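# About Skovine

Skovine is a pick-cell rehearsal service made by Thorlacius, a simulation company in Wotdale. Customers send us the geometry of a robot cell and the parts it has to handle. We build the cell in simulation, run the handling program against it, and return a report along with the scene files.

Most of the work concerns small parts in open containers: round trays, divided trays, rectangular bins, and parts standing close to a wall or to one another. The arm is usually the customer's choice. The gripper often isn't settled when we start.

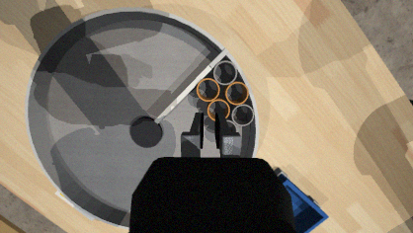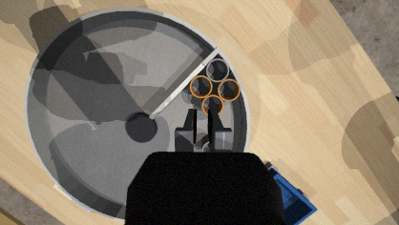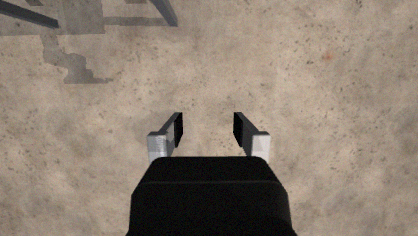
Rendered views, two-finger gripper.

Jacinto Tapia wrote to us after his first report that the list of failed grasps had been worth more to him than the success rate, and that he would have liked it sorted by distance to the nearest wall. He also thought the report took too long to get to it. The failure list is now the second section of every report, and wall distance is a sort key.

## What the service covers

A standard Skovine job has the following parts.

- **Scene build.** Table, containers, fixtures, arm and gripper, from customer CAD or from dimensioned drawings. Where a drawing and the CAD disagree, we ask before modelling either one.
- **Part models.** Outer shape, wall thickness, mass, centre of gravity and surface friction. Friction is entered as a range.
- **Layout variation.** Part positions and counts, container rotation, light direction and light level are varied between trials within limits agreed in writing.
- **Trial run.** Up to 4000 trials per job. Each trial has a seed and can be replayed on its own.
- **Report.** Grasp outcomes, contact events, cycle time per attempt and a failure list with seeds.
- **Scene files.** Delivered with the report. The customer keeps them and may change them.

Camera placement is included if the customer's program uses vision. We render from the positions the customer gives us and can move a camera on request, for instance where the gripper body hides too much of the container at the moment of approach. Occlusion by the gripper is reported as a separate item, and hard shadows are left in. A customer who wants flat, even light can have it, and the report will state that it was used.

## How a job runs

1. We receive the geometry, the part data and a short description of the task.
2. We return a scene for checking. The customer signs off dimensions, gripper travel, and the start and end positions.
3. A pilot run is made with 2 layouts. Its purpose is to find errors in the scene, and no success figure is issued from it.
4. The full run is made against the agreed variation limits.
5. The report and files go out, followed by a call with the engineer who built the scene.

Changes to gripper geometry after step 2 are treated as a new scene. Changes to finger pads alone are not. We had it the other way for a while and it caused a lot of arguing over invoices.

## What we model, and what we don't

Rigid parts in rigid containers are modelled with contact at both the finger pads and the container walls. Parts that lean on one another are handled the same way. Thin dividers inside a tray are treated as solid and fixed unless the customer tells us they flex.

We don't model liquids, powders, cloth, cable or parts that bend noticeably under grip force. Suction tools are outside the service. We can put a suction cup into a scene as a shape, for clearance checks only.

Simulated friction should be read with care. A grasp that depends on a narrow friction range is marked in the report as sensitive, whether or not it succeeded. On the last large tray job the run came to 2954 valid trials after layouts with overlapping parts were thrown out, and a good share of the successes carried that mark. The customer went to a softer pad before cutting metal.

A Skovine report is not a safety assessment. It doesn't cover guarding, speed and separation, or anything to do with people in the cell. It can't replace commissioning on the real machine either, and the quoted cycle times exclude controller delays unless we have been given figures for them.

## The company

Thorlacius began as a contract drafting office for machine builders. Simulation started as a side job, mainly reach studies for palletizing arms, and took over once customers began asking whether the gripper would fit between the parts as well as whether the arm could get there. The drafting work was wound down in stages. Some of the drawing habits remain, which is why our scene check sheets look like old general arrangement drawings, title block included.

We have seven engineers. Scene building and physics are done in Wotdale. The Skutstead office does rendering, report tooling and file conversion, and also holds the test bench where we measure pad friction on samples customers send in. Frida Sveinbjörnsson runs the bench and writes the measurement notes attached to each report.

Every scene is built by one engineer and checked by another, and both sets of initials are on the check sheet. The checker works from the customer's documents and doesn't open the builder's notes until the comparison is finished.

## Files and formats

Geometry is accepted as STEP or as meshes in millimetres. Meshes with no stated unit are sent back. Robot descriptions may be supplied in URDF. Programs can be run in our environment, or the customer can connect their own controller over the network and keep the code on their side.

Customer geometry is stored for the length of the job and the correction period after it, then deleted. We don't reuse customer parts in other scenes. Containers and grippers from our own library are reused constantly and are identified as library items in the file names.

## Corrections

Errors in a report are corrected free of charge. If the error lies in the scene, the affected trials are rerun with the same seeds so the two results can be compared line by line. The corrected report lists what changed and leaves the original values visible in grey.

## Getting a quote

Send a sketch of the cell, a drawing of the part and of the container it sits in, and the gripper stroke if it is known. A photo of the parts as they normally arrive helps more than a photo of one clean part on a desk. Quotes are fixed price per scene, with trials charged separately. Friction measurement is quoted by the Skutstead office, and samples should be shipped there directly, labelled with the job number and packed so that the contact faces aren't touched.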